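Print this page | E-mail this article

4. Planning the equipment budget

4.1 What must be bought before the first visit

In the Trika project we collect demonstrations of household work in the homes where the work is normally done. The plan covers 30 homes in Amau and the villages near it. The task list contains folding, hanging and sorting of clothes, making of beds, and putting away of small kitchen things. All demonstrations are made with hand-held grippers, so the project has no cost for transport of a robot arm to the homes. This was the main argument when we wrote the first budget, and it made us too optimistic. We had moved the cost from one large item to many small ones, and the small ones are easy to forget.

The first budget had three lines: the grippers, one computer for each team, and storage. We now think that a budget for this kind of work needs at least these lines:

- grippers, in pairs
- finger pads and other parts that wear
- cables, including spare cables of the same length
- power supply or batteries for a full visit
- carrying cases
- storage, in two copies
- sheets, towels and garments for practice
- travel and hours of the operators, with the time for setting up

The last line was the largest in our first months, and it is not equipment at all. We keep it in the list for the reason that it depends on the equipment. When a part is missing in a home, the operators lose the whole visit, and the household must be asked for a new appointment.

4.2 Units of purchase

We had planned by the single gripper. A team would have one device, and a second device would stay in the office as reserve. With clothes this plan did not survive the first practice week. A flat garment can be pulled with one gripper, but for folding the operators wanted to hold one corner while they moved the other, and they began to take the reserve device also. After that no reserve existed. For this reason we decided that the unit of purchase is the pair, and that the reserve is also counted in pairs. The project has five pairs: four for the teams and one that stays in the office and may be taken only when another comes back.

It is possible to argue that one single device would be enough as reserve, because two devices seldom fail on the same day. We considered this. The difficulty is that the two devices of a pair are set up together, and a change of one of them means that the setting up must be repeated in the home. Our operators prefer to change both.
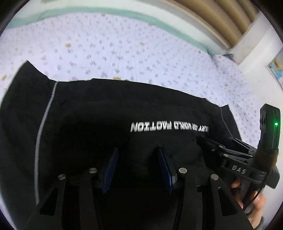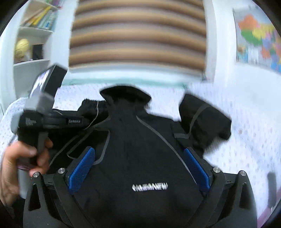 Figure 2. Garment handling with two hand-held grippers, a black garment on a bed sheet. First picture: pads of the near gripper open. Second picture: pads closed on the fabric.

Parts that wear should have their own line in the budget, and the person who plans should decide early how many visits one set must last. We made the mistake to put them under "various". The amount under this title was used for other things in the first month, and when we needed pads we had to ask for an extra payment. The parts in question are small. In both pictures of Figure 2 the blue pads sit on the inner faces of the fingers, and in the second picture it is these surfaces that press into the cloth from both sides. A team that folds clothes for a whole day closes them many times on seams, piping and printed areas. We do not have a measured life for the pads and we don't want to give one. As a rule for planning, we buy one set of pads in reserve for each pair in use, and we replace both sides of a finger pair together. The cable belongs to the same line. It hangs below the camera module in the first picture and passes in front of the hand, and it is easy to imagine how such a cable catches on a sleeve or on the edge of a bed. Each case now contains a spare one.

4.3 Comparison of two offers

For the accessory package we asked for offers from two firms. The package for one pair contains reserve pads, spare cables, a padded case and a charger. Plorkton offered it for 1,525 dollars and Filali for 1,472 dollars, both without delivery. The difference is small, and at first we wanted to take the lower price without more discussion. Then we compared the conditions.

The offer from Filali was valid only when all packages were ordered at the same time. Plorkton accepted separate orders at the same price until the end of May. For a project that pays its bills in parts, as ours does, the second condition had value. Also the case from Plorkton had room for both devices with the cables connected, while in the case from Filali the cables had to be taken off and packed in a side pocket. We asked two teams to pack and unpack both cases. They were in agreement that they would leave the cables connected if they could.

We chose Plorkton. We report this decision with its reasons and do not wish to recommend a firm. Another group with all its money at the beginning of the year may come to the opposite result.

4.4 Costs that come from the place of work

A home is not prepared for recording. In a bedroom the operator works over the bed and often has a wall close behind it, with shelves or curtains beside. The budget has to follow from this. A tripod lamp, which we had bought for every team, was used in few rooms because there was no floor for it. We would now buy one lamp for all teams. A long table for folding was also in the first plan and we removed it, since the households fold on the bed and we want the demonstrations to look like their normal work.

Garments are another point. We had planned to use only the clothes of the household. Some families did not like it, and this is easy to understand. Therefore each team carries a bag with garments of the project. We suggest to include dark clothes with thin contrasting lines, and clothes with large printing, next to plain ones. Dark fabric shows its folds weakly to the camera, and it is better to know this before many visits have been paid. The bag is cheap compared to one lost visit.

4.5 Order of spending

When the money arrives in parts, the order matters. We would buy two pairs first, with their complete accessories, and do all the practice with them. The other pairs would come after the task list is fixed. Storage can wait longer than most people think, if the first copies are made every evening. Carrying cases cannot wait. We carried the first devices in a sports bag with towels, and we do not advise it.

Print this page | E-mail this article

Reader comments (3)

Comment 1, posted 2022-02-28
Thank you for the part about the reserve pair. We have the same problem with two teams and only one extra device. Did you include import duty in the two prices? For us it changed which offer was cheaper.

Comment 2
Reply from the author: Both firms could deliver from inside the country, so there was no duty. Delivery was paid separately and was equal for the two offers.

Comment 3
I miss a line for cleaning. If the same garments go from one home to the next they must be washed between visits, and in our project this took more money than the spare cables. Otherwise very useful, I have sent section 4.5 to our purchasing office.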